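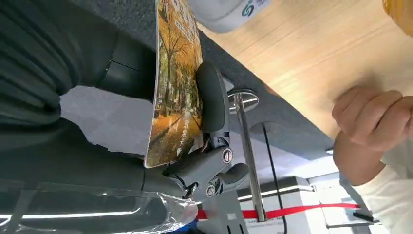 Best place to see fall color without a long hike?

Asked by tristach_mom
3 answers

Hi everybody! I know it's the wrong time of year to be asking, but my sister and I have decided that this October we are finally taking our leaf trip and I want to get it planned before the inns fill up. We'd be driving up from Baxter and have 3 nights. Neither of us can do anything steep (my knee, her everything), so I'm looking for places with flat paths and big trees, the kind where you walk along with leaves coming down on your head. We both like yellow better than red, if that matters.

Somebody at work told me Arkbridge is the place. Somebody else said it's overrun and to go to Fuma. Which one? And is early or late in the month better? I'd also love tips for pressing leaves so they keep their color. Mine always go brown by Thanksgiving.

Best answer (chosen by asker)
Kobina Akpalu

Oh, you are going to have such a good time! I've gone up every fall since I moved here and I still get excited when I see the first yellow tree on the county road.

Do both towns, but sleep in Fuma. The rooms are cheaper and the bakery opens at six. Arkbridge is prettiest first thing in the morning anyway, before the tour buses pull in, and it's an easy drive between the two. Park behind the old grange hall and not on Main Street, where they ticket like crazy in leaf season.

For flat walking, you want the carriage road on the east side of Arkbridge. It's paved the whole way to the millpond and there are benches. The trees along it are mostly sugar maple and beech, so you get plenty of orange and gold. In Fuma, go to the river path. It's gravel but packed down hard, and my mother did it with her cane last year and wanted to go around again! The birches there turn a clear bright yellow and they drop early, so the ground is covered while the oaks are still green.

On timing, I'd aim for the second week. The first week can be too green if September was warm, and by the last week one good windstorm will have finished things off. If you can stay loose about the date, call the inn a few days ahead and ask what the hill looks like. They're used to it.

Cloudy days are good, by the way. Don't cancel on account of gray skies. The yellows look like they're lit from inside, and after rain the trunks go nearly black and everything stands out against them. Bring shoes with some grip though, wet leaves on pavement are as slick as ice.

Leaves! My favorite part. Pick them up the day they fall, while they still bend. Blot them dry and put them between two sheets of plain paper inside a heavy book (I use an atlas with more than 400 pages), with another book on top. Change the paper after 2 days — this is the step most people skip, and it's why they go brown. The damp has to go somewhere. Leave them another week or so and then keep them out of the sun. Yellow ones hold up much better than red in my experience, so you two are in luck.

Have fun and please come back and tell us how it went!

Answer 2
leafpeeper_dot

Fuma. Arkbridge has gotten expensive and the line for cider was out the door last time.

Answer 3
quietcorner

I'd put in a word for the arboretum in Tristach if you end up with a rainy afternoon or don't feel like driving far. It's small, but there's a double row of ginkgos by the south gate, and when those go they go all at once. You can show up on the right morning and it's raining yellow fans. Wheelchairs and strollers get around fine. Admission was free when I went, but check.

For keeping leaves I like the wax paper way. Put the leaf between two sheets, cover with a dish towel, and press with a warm dry iron, no steam, till the wax melts onto the leaf. Then peel it off or trim around it. The color stays for months and my kids can handle them without crumbling them. Let the leaf dry flat in a book overnight first or it'll pucker. I've tried the glycerin thing too and I think it makes everything look like leather, but some folks swear by it.

Comment from tristach_mom, Jan 4, 2008
Thank you all so much! I called Fuma this morning and got us a room with two beds for the second week. My sister wants to know if the bakery has anything without nuts?

Comment from Kobina Akpalu
Yes, get the plain maple buns — and get there before eight!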